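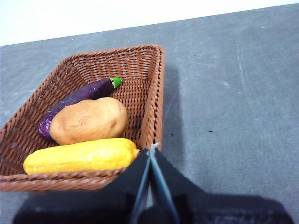
Wrist view at the basket corner, gripper at the rim.

Safe practice for a small arm handling a wicker basket on a shared bench?

Tùng Huỳnh
We run a small collaborative arm at a training workshop in Reddale. The task is to pick up a basket of play vegetables by the rim and move it to the other end of a grey table. Students stand within reach. The arm is sold as collaborative and the gripper is a two-finger type. Our safety officer wants a written risk assessment before January. Does the supplier's declaration cover us, or do we need our own? Also, is there a rule on how hard the gripper may close near people?
3 shares

Védís Oddsson
You need your own. The declaration covers the arm as supplied. ISO 10218-2 deals with the whole application, so the gripper, the basket, the table and the people all count. "Collaborative" describes how the arm can be used and does not clear a particular job.

For contact limits, look at ISO/TS 15066 and check whether the current edition of 10218-2 has been adopted where you are. Limits vary by body region, and clamping is treated separately from a brief bump. Measure at the fingertips with the basket held, at the speed you will run.

Points I would write down for this task:
- Pinch between finger and rim. Set the force to the lowest value that holds the loaded basket. Ours is 60 N.
- Crushing between basket and table on the way down. We cap speed at 200 mm/s whenever students are in reach.
- Loss of grip. A corner hold on one side lets the basket tilt, and loose items will roll. Check what the gripper does on power loss.
- Broken strands. Wicker frays at the corners. Inspect the rim before each session and retire the basket if ends stick out.
- Mark the reach of the arm on the table, and keep the emergency stop outside it.

Redo the assessment if you change the fingers, the payload or the program.
7 shares

Bereket Beyene
We just keep everyone 2 m back and have never had an issue. Play food weighs nothing.

Ibsa Degefa
Agree with Védís. Record the program version and the force setting on the same sheet. Our auditor at Stikton asked for both and we only had one.

3 comments
Iraklis Rallis: Distance alone is a procedure. It still has to be in the assessment.
Tùng Huỳnh: Thanks. Will measure with the basket full and post the sheet.
Bereket Beyene: Fair enough, ours isn't written down.

Related
Gripper force drifts after warm-up
Who signs off a changed end effector?
Floor marking for bench-mounted arms
Emergency stop placement for left-handed operators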